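箱詰めの手が変わる　ケクソープの清掃用品センターで

2024年12月18日掲載

ケクソープの町はずれにあるヴァルネス社の配送センターには、毎朝、清掃会社や学校、介護施設からの注文が届く。スプレーボトル、スポンジ、ブラシ、まな板など、厨房や洗い場の用品を注文ごとに組み合わせ、容器に入れて送り出すのが仕事だ。従業員は90人。多い日には1000セットが出荷口を通る。

セットの種類は151ある。同じ「厨房用」でも、ブラシの形やスポンジの数が顧客によって違う。この種類の多さが、長いあいだ同社の作業を人の手に留めてきた。段ボールの組み立てとラベル貼りは早くに機械へ移ったが、用品を拾って容器に収める工程には決まった動きというものがなく、専用機を入れる話は見積もりの段階で何度も止まっている。

同社が2本の腕を向かい合わせにした作業台を使い始めたのは9月だった。今は倉庫の2階で5台が動いている。うち4台が出荷用で、残る1台は新しい組み合わせを試すための台である。

手順書にないこと

箱詰め班の班長を務めるナイガト・パラチャさんは、入社以来ずっとこの工程にいる。腕の導入が決まったとき、最初に頼まれたのは自分の作業を文章にすることだった。

「書いてみると1ページで終わってしまいました。ボトルを入れる、スポンジを入れる、ブラシを入れる、ふたをする。それで全部のはずなのに、その通りに新人にやらせるとふたが閉まらないんです」

ブラシは柄の向きを互い違いにしないと頭同士がぶつかる。スプレーボトルのレバーは壁側に向けておかないと、後から入れた物が引っかかる。スポンジは研磨面を外に向けると容器の内側に傷がつくことがある。薄いまな板は最後に差し込むと反るので、底か側面に先に入れる。班の全員が知っていて、誰も書いたことのない決まりだった。

パラチャさんは班員に声をかけ、こうした決まりを3週間かけて集めた。人によってやり方が違う箇所もあり、ブラシを先に入れるかボトルを先に入れるかでは、昼休みに言い合いになったという。結局、ボトルが先という順序に落ち着いた。重い物で容器を安定させてから軽い物を入れるほうが、腕にとっても扱いやすかったからだ。

「あの言い合いは機械が来なければなかったと思います。今では新人の研修にも同じ書類を使っています」

台のそばで教える

腕の動きを整えているのは、設備担当のタハ・スラウイさんだ。もともとはコンベヤーの保守をしていて、腕の操作は導入の際に受けた講習と、その後の試行錯誤で覚えた。

新しいセットが決まると、スラウイさんは試験用の台に用品を広げ、箱詰め班の誰かと並んで立つ。班員が腕を動かして手本を見せ、同じ作業を繰り返す。用品は毎回少しずつ違う位置に置く。きれいに並べた台で覚えさせると、本番で少しずれただけで空をつかむようになる。

「最初の週は、僕がつい物をまっすぐ並べてしまうんです。整備の人間なので。班の人たちに、実際の台はこんなにきれいじゃないと言われて直しました」

苦手なものははっきりしている。透明な容器は縁の位置を見誤りやすく、照明の映り込みが強い時間帯には失敗が増えた。2階の窓には遮光のブラインドを付け、天井灯の向きも変えた。薄いまな板も難しい。台に伏せた板の端に指先を入れるには、片方の腕で板を縁まで滑らせ、もう片方でつまむという二段の動きが必要になる。人なら爪を引っかけて一瞬で済む。

スプレーボトルは比較的早く扱えるようになった。ただし、つかむ位置が高すぎるとレバーに力がかかる。胴の部分を持つように手本を取り直し、置くときは底が着いてから指を開く。台の上に広げる用品は、青いスポンジのほか、柄の色も長さもまちまちのブラシ、オレンジ色のまな板、薄い緑がかった液の入ったボトルなどで、組み合わせによって入れ替わる。 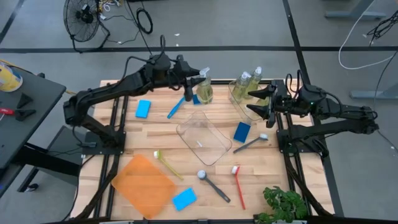
減った作業、増えた作業

出荷用の4台が受け持つのは、今のところ注文の多い組み合わせに限られる。残りは従来どおり、階下の長い机で人が詰める。腕は人より遅い。1セットにかかる時間だけを比べれば、慣れた班員には及ばない。それでも昼休みや交代の時間に止まらないため、一日を通すと差は縮まる。

箱詰め班の人数は変わっていない。変わったのは一日の中身だ。以前は朝から夕方まで同じ机に立ち、同じ動きを続けていた。現在は半日を机で、半日を2階で過ごす。2階での仕事は、台に用品を補充すること、詰め終わった容器を確かめること、腕が止まったときに原因を見ることの3つに分かれている。

手首の痛みを訴える人は減ったとパラチャさんは言う。ふたを押し込む動作が少なくなったためだろうと見ている。一方で、目が疲れるという声が新しく出てきた。容器の中を一つずつ確かめる作業は体を使わないが、気が抜けない。班では検品を続けて担当する時間に上限を設け、途中で補充と交代するようにした。

立ち止まっている時間の扱いも問題になった。腕が順調に動いていると、見ている側にはすることがない。手を動かしていないと落ち着かないという班員は多く、初めのうちは腕が置きそこねたブラシをすぐに手で直してしまう人がいた。スラウイさんは、台に手を入れる前に必ず停止ボタンを押すよう、何度も説明しなければならなかった。今は床に黒いテープで線を引き、運転中に越えない目安にしている。

反対の声もあった。勤続の長い班員のひとりは、自分の手本で覚えた腕が自分の代わりになるのは気分のいいものではないと、説明会の席で述べた。会社は手本を見せる作業に手当を付け、参加は希望者だけにした。この班員は今も手本には加わっていないが、検品では誰よりも多くの不良を見つけるという。

断食月の勤務表

箱詰め班にはイスラム教徒の従業員が多い。ラマダンの期間は日中の飲食を断つため、午後の立ち仕事がつらくなる。これまでは始業を早め、夕方の出荷分をほかの班が手伝うことで乗り切ってきたが、注文が重なると残業になり、日没後の食事に間に合わない人も出た。

来春の勤務表では、午後の遅い時間を2階の作業に充てる案が出ている。用品の補充を昼のうちに済ませておけば、夕方は少ない人数で台を見ていられる。案をまとめたのはパラチャさんで、自身も断食をする。

「早く帰れるかどうかは注文の量次第です。機械があるから必ず帰れるとは、私からは言わないようにしています。ただ、誰がいつ座れるかを前もって決められるのは大きいです」

会社側はまだ案を了承していない。検討中なのは、夕方に腕が長く止まった場合、誰が残って手詰めに切り替えるかという点だ。断食をしない班員ばかりに遅番が偏ることへの懸念も出ており、希望を聞いたうえで1月中に決める予定だという。

タンディルデールへ送る分

ヴァルネス社にはもうひとつ、タンディルデールに小さな倉庫がある。ケクソープで詰めた容器の一部はいったんそこへ運ばれ、近隣の施設に配られる。腕が詰めた分を送り始めた当初、タンディルデールの担当者から、ボトルの向きがそろっていないという指摘があった。品物はそろっているし、ふたも閉まる。ただ、棚に並べたときに外から中身が見分けにくいのだという。

人が詰めていたときは、ラベルが外を向くのが当たり前だった。これも手順書にはなかった。スラウイさんは手本を取り直したが、置くたびにボトルを回す動きを加えると時間が延びる。何度か試した末に、補充の段階で人がボトルの向きをそろえておくことにした。

「全部を腕にやらせようとすると、たいてい遅くなります。どこまでを人が先にやっておくかを決めるのが、僕の仕事の半分ぐらいになりました」

補充の担当者には手間が一つ増えた。班の打ち合わせでは、これを機に補充用の棚を低くしてほしいという要望が出て、設備の予算で作り替えることになった。新しい棚はスラウイさんが図面を引き、班員が段の高さを決めた。

次の組み合わせ

出荷用の台を増やすかどうか、会社は決めていない。まずは今ある台で扱えるセットを増やす方針で、年明けには柄の長いブラシを含む洗い場用の組み合わせを試す。長い柄は容器に斜めに入れるほかなく、ほかの用品を置く順序も変わってくる。

手本を見せる班員は、もう名簿に名前を書いている。パラチャさんの名前もその中にある。集めた決まりの書類は改訂を重ね、初めは1ページだったものが今では綴じひもの要る厚さになった。表紙の裏には、ブラシとボトルの順序をめぐって最後まで譲らなかった班員の意見が、少数意見としてそのまま載っている。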